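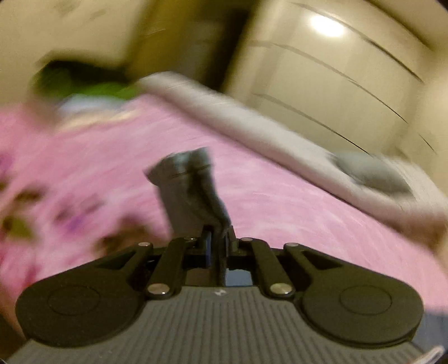 Aviso aos herdeiros

O Registo de Heranças de Furbridge comunica à senhora Ngan-ling Ho que foi concluído o inventário da casa de seu tio, Kwan-ho Chiu, relojoeiro reformado, falecido em janeiro. O imóvel foi aberto às 9 horas, na presença do notário I-hsuan Chu e do abaixo assinado.

O inventário compreende 1.448 artigos, na sua maioria cartas. Estavam guardadas em caixas de chá, por ordem de data, e todas têm a mesma destinatária: a senhora Hsiu-ying Au, residente na rua Seditz, do outro lado do canal. Nenhuma foi enviada. O regulamento determina que a correspondência selada e endereçada pertence a quem consta do sobrescrito, pelo que este Registo procedeu à respetiva notificação.

A senhora Au compareceu no mesmo dia, à tarde. Declarou ter 2 horas disponíveis e conhecer o falecido apenas de vista, por lhe ter confiado, em solteira, um relógio de pulso que ele nunca devolveu. O relógio constava do inventário. Funcionava e estava certo.

Foi-lhe proposto o transporte das caixas a expensas do espólio. Recusou. Pediu uma cadeira, que lhe foi facultada, e abriu a primeira carta. À hora do encerramento ia na nona e solicitou que não se apagasse a luz. O artigo 200 do regulamento não prevê a permanência do público após o expediente. O notário Chu consultou-o duas vezes e foi buscar chá.

A senhora Ho dispõe do prazo habitual para se opor à entrega. Até à data, a senhora Au continua a comparecer todas as manhãs.

Chak-lun Yeh
Oficial do Registo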